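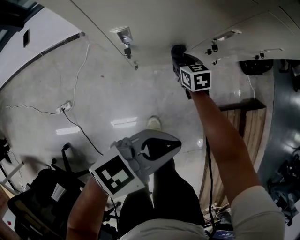
Hand-held grippers, one black and one light grey, each carrying a printed marker, at the Prestolgate workshop.

Prestolgate Workshop Build Teaches a Robot to Fold Towels, Eventually
Sep 2, 2024

A shared workshop in Prestolgate has spent the summer building a robot that folds towels. It does not fold them well yet, but the members would like it known that it has stopped throwing them.

The project goes by the name Marti and has two arms, bolted to what used to be a drafting table. It is the work of Kamarul Oei, a retired elevator technician who rents bench space at the workshop and says he started on it after losing an argument at home over whose turn it was to do the laundry.

"I figured I could build a machine in a couple of weekends," Oei said. "My wife still brings up the couple of weekends."

Instead of programming each motion, Oei and the other members show Marti what to do with a pair of hand-held grippers. A person takes one in each hand and does the chore with those in place of fingers. Black-and-white square markers fixed to the grippers let the software work out where each one is and which way it is tilted. The recordings are then used to train the arms.

It is slow going. The group has 400 recorded folds so far, of which 97 were thrown out after a member found they had been made with the left and right grippers swapped. Oei declined to say who had made them, then said it was him.

The grippers have been through 8 versions. Early ones had flat jaws, which picked up a towel nicely and then would not let go of it. The light grey one now in use has curved jaws that open wide, a shape Oei says he borrowed from a pair of salad tongs. The tongs have been returned to the kitchen, slightly bent.

Most of the parts were printed at the workshop. The motors came secondhand from Turota, a packaging firm across the river that was clearing out a storeroom, and the software that reads the markers was put together by members on Thursday-style late nights that, according to the sign-in sheet, happened on every night of the week. Preder, the hardware store on the main street, gave the group a discount on bolts and has asked for a demonstration once there is something to demonstrate.

Results depend on the towel. Marti can manage a hand towel in two folds, taking a little over a minute, and the corners meet more often than they used to. Bath towels tend to come out as a sort of parcel. Fitted sheets have been discussed and the discussion was short.

Oei plans to keep recording through September, this time with other people doing the folding. He has been told that his own technique may be part of the problem — it was, after all, the original subject of the argument — and he has agreed to let his wife record the next batch. She has asked for bench space of her own.

The workshop will hold an open evening later in the month. Visitors can try the grippers themselves and are asked to bring a clean towel.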